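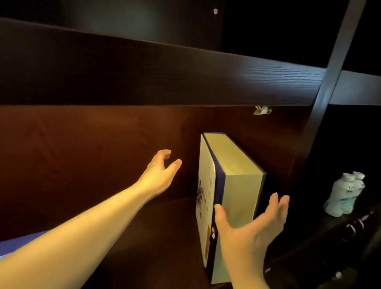
Two hands at a tall box with a blue edge, on a dark wooden shelf.

Putting one box on a shelf is a small job at home, and it is still a hard one for a machine. Gornness, a service that started in April, wants to make it easier. It sends people into ordinary homes, where they do housework in front of a camera, and it sells the recordings to companies that train household robots.

I spent a morning with Tainá Evangelista, who plans the sessions. Her list for one living room had 31 tasks, and most of them were about shelves. "A customer asks us for books," she told me. "Then they see that their robot cannot manage a box which only looks like a book, so they ask for boxes."

The basic package, called Inda, contains 532 clips with written notes. The larger one, Premow, adds requests on demand, with a waiting time of some 30 days. I found the notes clear and the search function slow. When I typed "upright box", I received also many clips of drawers.

Wellington Vieira tests the material at Haldane, a small robot maker. He likes the furniture of real homes, dark wood included, although dark shelves give his software much trouble. His complaint is about the hands. People change their grip very quickly, he says, and the notes mention only the final one.

Evangelista knows this complaint. A second set of notes, with each touch of the hand marked separately, is planned for Premow customers first. The price for it is not yet decided.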